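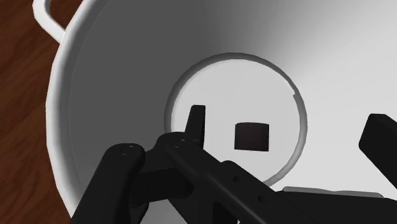 Page 2

Speaker notes -- Margareta Filip, Prarkside planning session, 25 September 2025

Start with the money slide. Leave it up.

We are being asked to pay for an arm, a gripper and a service plan before anyone has shown us a full shift of work. I am not against buying. I am against buying on the strength of a simulation.

Point to the opening picture. One dark block on the floor of a white pot, a fingertip on either side, neither one touching it. It's computer-rendered. Reaching down inside a pot is a fair job to ask about, and we do plenty of it. But the rendered pot is clean and there is one thing in it. Ours come back from the line with whatever people dropped in them.

Pause. Somebody will say simulation is cheap. Agree. It is cheap, so why is it 20 percent of the Hitis quote? Ask the room what we own at the end of that phase. I read the contract twice and couldn't find an answer.

Dumitrescu quote: lower price, but spare fingertips are billed separately and there's no lead time given. I asked in July. Still waiting.

Things the budget sheet leaves out:
Floor space and guarding
Training for 2 operators per shift
Downtime while the old station is pulled
Someone to answer the phone when it stops

Covolstead people will bring up the 30 month payback. Don't argue the math, ask for the inputs. The version I saw assumes the arm runs every hour we're open -- nothing in this building does that.

What I want from today: no purchase order. A paid trial with our own pots and our own parts, on our floor, and a written pass mark agreed before it starts. If a vendor won't sign that, take them off the list.

Questions. Keep the quote comparison handy, they always want the second tab.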